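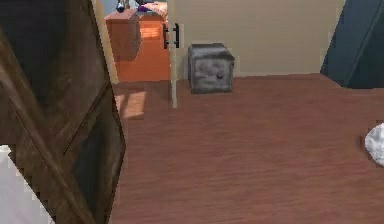 Remote driving sessions move to simulated apartments

Last updated: March 28, 2019

Starting in April, all new demonstrations for the Prolline tidying project will be recorded in simulated homes first. Operators will drive the robot through furnished rooms with the same hand controllers they use in the lab, and the recordings go to the training group at the end of each shift.

The first job is picking up cloth. The operator finds an item on the floor, drives to it, picks it up and carries it to a drop point that may be in another room. Each apartment has wood floors, interior doors and ordinary furniture to steer around. Sinéad Fahy, who runs the sessions, wants 200 good recordings before anyone tries the task on the Donnelly floor.

"People take doorways too fast," she says. "If they hug the frame, the robot learns to hug the frame. I'd like them to line up, slow down and go through the middle."

A run takes around 15 minutes for a beginner and less with practice. Runs with a dropped item are kept if the operator recovers it. Runs that end in a collision are marked and stored separately. Please don't delete them yourself.

There are 4 driving stations, two of them in the Hallico room. Book through the usual sheet and put your operator number in the notes column. New operators need one supervised session before recording on their own.

7 shares | 3 comments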